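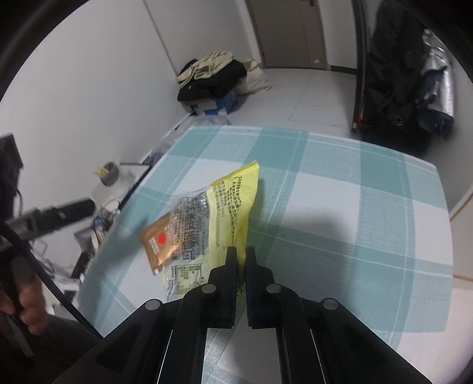

Robot Learning in Practice
Unit 4: Learning Manipulation from Hand-Held Demonstrations
Course handout, prepared by Jawad Dhanial

Purpose of this unit

Units 1 through 3 treated the robot as the source of its own training data. A person guided the arm, by a leader device or by a remote controller, and the arm's joints were recorded. In this unit the arm is absent while the data are collected. The demonstrator carries a gripper by hand, with a camera fixed to it, and performs the task directly. A policy trained on these recordings is later run on an arm fitted with a matching gripper and a matching camera.

Students should finish the unit able to explain what such a policy takes in and puts out, to name the main sources of error in the method, and to plan a small collection of their own for the Kudton assignment.

4.1 What is recorded

A demonstration is stored as three streams: the images from the camera on the gripper, the position and orientation of the gripper through time, and the width between the fingers. No joint angles are stored, as there are no joints. The streams come from different sources and run on different clocks.

The camera moves with the fingers. This has a useful effect. When the gripper is brought toward an object, the object grows in the view and shifts toward the fingertips, and it does so in much the same way whether the gripper is held by a person or by an arm. The fingers themselves stay in nearly the same place in every image. The network can therefore learn the relation between the fingers and the object without being told where the table is.

The same arrangement has a cost. A camera on the gripper sees little of the space behind it, and at the moment of contact the fingers may hide the part of the object that matters most. A package lying flat can have its near edge covered completely by the fingers before they close. The policy must then rely on what was visible a short time earlier. For this reason the networks in this course receive 2 images at each step, the present one and one from shortly before.

4.2 Recovering the path of the gripper

The path must be recovered before training can begin. In the Mandell pipeline, which we use for all laboratory work, this is done in three stages.

First, a map of the space is built from a slow pass of the gripper over the table and its surroundings. Second, each demonstration is placed in that map by matching features in its images against the stored ones. Third, the resulting path is smoothed and checked against the readings of the motion sensor in the handle.

The second stage fails more often than students expect. Matching needs fixed detail at several distances. A bare white wall offers almost none. A room with furniture, bags, boxes and a patterned tablecloth offers a great deal, and recordings made in ordinary rooms are often placed more reliably than recordings made in a cleared laboratory. Repeated patterns need some care: one square of a plaid cloth looks much like the next, and a map that rests on the cloth alone can slip by a whole square. Detail in the background normally prevents this.

Recordings that cannot be placed are discarded. Do not try to repair them by hand.

4.3 From paths to actions

The recovered path is given in the coordinates of the map. Those coordinates mean nothing to the arm that will later carry out the task, so the path is rewritten in relative form. Each action states where the gripper should be in relation to where it is now. The current pose of the gripper is taken as the origin, and the following poses are expressed from that origin.

Let T(t) be the pose of the gripper at step t, written as a four-by-four matrix. The target for a later step t + k is

A(t, k) = inverse of T(t), multiplied by T(t + k)

The policy predicts a short sequence of these targets, for k from 1 to 10, together with a finger width for each. The arm carries out the first part of the sequence, a new pair of images is taken, and the prediction is made again.

Students often ask why the targets are not written as differences between one step and the next. The two forms hold the same information, but they behave differently when a prediction is slightly wrong. With step-to-step differences, small errors add up over the sequence. With targets that share one origin, an error in one target does not move the others.

4.4 Delay

A person's hand has no delay that the recording needs to correct. An arm does. The image arrives late, the network takes time to compute, and the arm takes further time to respond. If these delays are ignored, the arm will carry out motions that were correct for a moment already past. The usual sign is a gripper that closes after it has moved beyond the object, or that swings around its goal without settling.

The correction is made when the policy is run. Measure each delay separately, add them, and drop the targets whose time has passed before the first command is sent. The laboratory sheet gives the procedure. The delay of the fingers must be measured apart from that of the arm, as the two are driven by separate controllers.

4.5 Thin and flexible objects

The standard exercise in this course uses rigid blocks. The Kudton assignment does not. It asks for the picking up of flexible packages and small sachets, and these bring difficulties of their own.

A flexible package has no fixed shape. Its outline changes each time it is put down, and it changes again when it is touched. Clear film and crinkled plastic reflect light in patches that move with the camera, so that two images taken from nearly the same place can differ sharply. Where one package rests on another, the edge between them may be only slightly raised, and parallel fingers coming straight down will press on both.

People solve the last problem without thinking about it. They tilt the gripper, slide one finger under an edge, or push the upper item until it overhangs. Each is a sound method. A collection that mixes them without any visible cue as to which is called for is harder to learn from than a collection that holds to one. The policies used here can represent more than one way of doing a task, but with few demonstrations the choice between them is learned poorly.

Demonstrators should therefore agree on one approach for each kind of starting position and write it down before the first recording. Starting positions, in contrast, should vary widely.

4.6 A result for discussion

The Clultgate study compared two collections of equal size for a single task, the lifting of a small packet from a table. In the first, every demonstration was made at the same table. In the second, the demonstrations were spread across 4 rooms. Both policies were then tested in the original room and in a room that appeared in neither collection.

In the original room the first policy did slightly better. In the new room it failed on most attempts, and the failures were of one kind: the gripper moved smoothly and with apparent confidence to a place beside the packet and closed on nothing. The second policy lost little between the two rooms. When it failed, it generally reached the packet and lost its grip while lifting.

The two kinds of failure call for different remedies. The first points to a network that has tied its motion to features of the room. More demonstrations at the same table will not cure it. The second points to the grasp itself, and may be improved by better demonstrations, softer finger surfaces or a corrected finger delay.

Some caution is due. The study used one type of gripper and one task, and the number of test attempts was small - 10 for each policy in each room. A difference of one or two successes at that size should not be read as a finding. The failure of the first policy in the new room was large enough to be taken seriously.

4.7 Preparation for the laboratory session

Before the session, each pair of students should:

Read the Rangel notes on camera calibration, omitting the final section.
Check that the cable on the hand-held gripper has enough slack for a full turn of the wrist.
Record a mapping pass and confirm that it loads.
Bring a written statement of the grasping approach chosen for the assignment.

Grippers are to be returned to the rack with the fingers open.

4.8 Questions for written work

Explain why the fingers occupy nearly the same position in every image, and state one way in which a network might make improper use of this fact.

Suppose the camera on the arm is mounted slightly higher than the camera on the hand-held gripper. Describe the error you would expect during the approach to a flat package. Would relative actions remove it?

A team reports that its policy succeeds on every attempt in the room where the data were collected. State what further test you would require before accepting that the policy has learned the task, and describe the result that would change your mind.

Written work is due before Unit 5, which takes up the use of hand-held data and arm data in a single training set.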